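Koltstead Simulation Practice Group
Minutes of meeting, March 24, 2023

Present: Domenica Wieser (chair), Rin Katayama, Lamduan Suwannarat, Gion Riedl
Apologies: Silvia Rusnák
Minutes taken by: Gion Riedl

1. Minutes of the previous meeting

Accepted with one correction. Under item 4, "episode limit" should read "step limit". Gion to fix the copy on the shared drive.

2. Matters arising

The naming rules for recorded runs went out to both teams. The Povis team has moved over. The Flonix team still has older runs under the former names and asked whether they have to be renamed. Agreed that they don't, provided the folder has a note in it saying which rules apply.

Lamduan has not yet heard back on the licence wording for the object models. Carried over.

3. Draft practice note on simulated tabletop tasks

Rin took the group through version 2 of the draft. It covers tasks in which a two-handed robot moves household items on a kitchen counter, such as putting a can into a box. Most of the meeting was spent on this item.

3.1 Starting layout. The draft said that objects should be placed "at random". Domenica felt this was too loose, as two people could read it differently and both be right. Agreed wording: the position and angle of each object are drawn from a stated range, the range is written in the task file, and the seed is kept with the run. Containers are to be turned as well as shifted. Lamduan pointed out that a policy trained with the box always square to the counter tends to do badly once the box is turned, and she would like the note to say so in plain words. Rin to add a sentence.

3.2 Extra objects. The draft allows items on the counter that play no part in the task. Gion asked for a limit. After some discussion the group settled on no limit, but each item must be listed in the task file as either a target, a container or a distractor. Background fittings that can't be moved don't need to be listed.
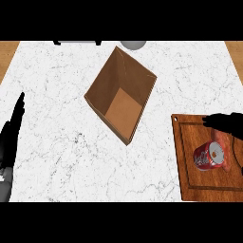

3.3 Hands at the start of a run. Both hands must begin clear of the target and clear of the container. Rin had written a fixed distance into the draft. Lamduan argued against a single figure, given that the hands differ between the Onu model and the older one, and the fingertips don't reach to the same place. Agreed to drop the figure and require that no part of either hand is in contact with any movable object at step zero, checked by the simulator's contact report and not by eye.

3.4 Views. Each run is to be stored with at least one view that covers the working area of the counter. Hands may be partly out of view. Domenica asked that colour and lighting settings be saved next to the camera settings – at present they are kept in a separate file that gets left behind when runs are copied. Agreed.

3.5 What counts as success. Three versions were put forward. The group chose the strictest: the target is inside the container, neither hand is touching it, and it stays at rest until the run ends. A can balanced on the rim of a box is a failure. Runs that reach the step limit of 2000 are also recorded as failures, and must be kept. Rin said people delete them, and that success rates then can't be compared between teams.

3.6 Reporting. A result given for simulation only must say so in the title of the table or the line directly under it. Domenica will not sign off reports that leave this to a footnote.

4. Review of stored runs

Gion has been through the 863 runs in the Flonix folder against the draft note. The main gap is missing seeds. Runs without a seed can still be used for training but not for comparison, and will be moved to their own folder. Lamduan offered to write a script for the move. Domenica asked that nothing be deleted until Silvia has had a look, as she set up the folder in the first place.

5. Other business

Rin asked if the note should cover work on the physical robots. Agreed to leave it out of this version. Stop buttons, speed limits and who may stand where are already dealt with in the lab rules, and the group doesn't want two documents saying slightly different things.

Gion asked for the meeting room to be booked for a longer slot next time.

6. Actions

Rin – revise the practice note as set out under item 3 and send round version 3
Lamduan – script for moving runs without seeds; follow up on licence wording
Gion – correct the previous minutes; add the note to the Flonix folder
Domenica – speak to Silvia about the stored runs

Next meeting: June, day to be set once Silvia is back.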